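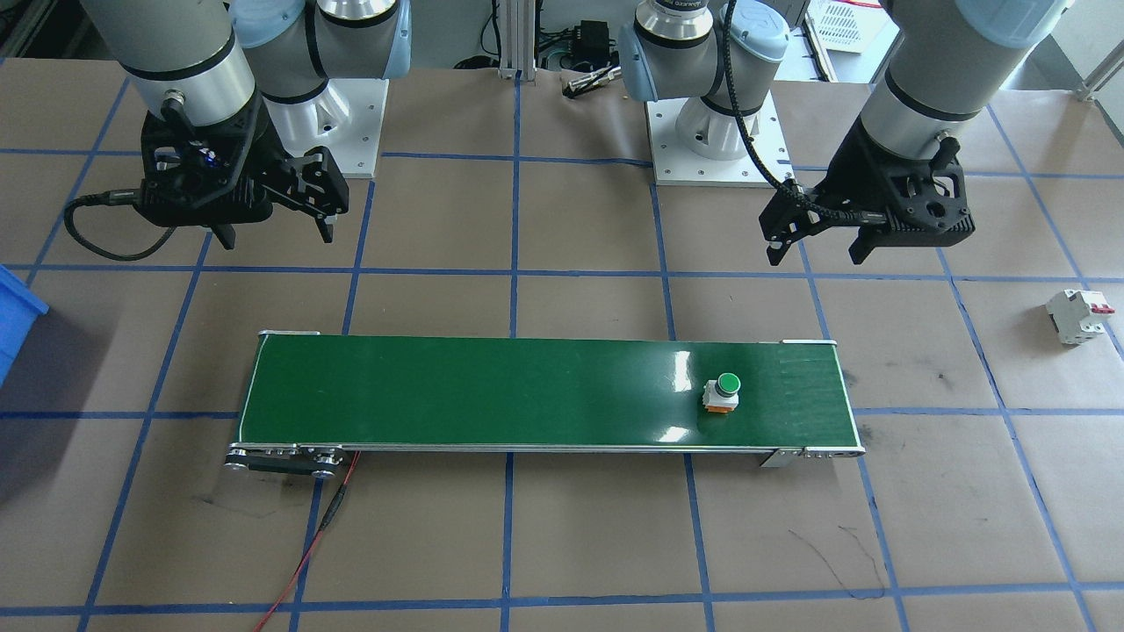
**Protside Makers' Club – Sorting and Packing Table**

Hello again from the long room, where the kettle is on and the table has finally been given a fresh top of brown paper. Those of you who come along on a Monday will remember the state of the old sheet, which had gathered so much pencil, glue and general history that it was hard to tell what was a measurement and what was a shopping list. The new one went down in an evening, and the blue tape went on after it, and I must say I've rarely been so pleased with a roll of tape.

The grid was the slow part. We started from the back edge and worked forward, and all was going beautifully until we noticed that one of the lines had wandered (the tape stretches if you pull it, so please don't pull it!). Up it came and down it went again. If you're doing something similar at home, lay the tape loosely, press it with your thumb as you go and leave the long lines until last. Please don't write on the squares just yet, as we haven't settled on how to label them. There's a scrap pad on the shelf by the window for any sums.

The long green belt has its place across the front half of the table, and it does brighten up all that brown. It has a nice shine to it as well, which means it shows every fingerprint, and I've become a bit of a bore on the subject of cloths. A soft dry one is best, and there are three in the blue tub under the sink. Wipe along the length of the belt and go gently near the rollers at either end. Sprays and kitchen cleaners should stay in the kitchen, however tempting they look. Someone asked whether a bit of furniture polish might be nice on the metal sides, and while I admire the spirit, no thank you.

The pushbutton with the round green cap has been getting a good deal of attention too. It's a cheerful little thing on its white and orange base, and it's our sample piece for the Brilenon box project, so it gets picked up, admired and put down in all sorts of places. It's living on the belt at the moment, over towards the right, and I'd be grateful if it could find its way back to the parts drawer at the end of each evening. We've 300 of the small cardboard boxes from Ruvden to fold before the spring fair, and it's much easier to get the padding right when there's a button handy to try for size.

On the subject of boxes, the folding has gone well, though we did find that the flaps tear if you bend them the wrong way first. Long sides, then short sides, then the tab. I did mine in the other order for most of an evening and had to be rescued. The finished ones are stacked on the bookcase, and the spoiled ones are in the crate by the door for anyone who wants them for seedlings. They'd do nicely for tomatoes, I should think.

A small word about the wires down at the left end of the belt, the thin red one and the black one. They trail down towards the front, so please watch your feet and your bag straps, and keep stools on the other side if you can. I've ordered some cable clips from Onuoha and they should be with us in August.

We're open from 7 on Monday as usual, and the side door is the one to use while the front steps are being painted. It's best to come a little early if you'd like a seat near the heater. Bring a pair of scissors if you own a decent pair, and a favourite mug, as we seem to be down to five again. There'll be lemon slice, and I'll have the spare roll of blue tape in my apron pocket if anyone spots a corner lifting.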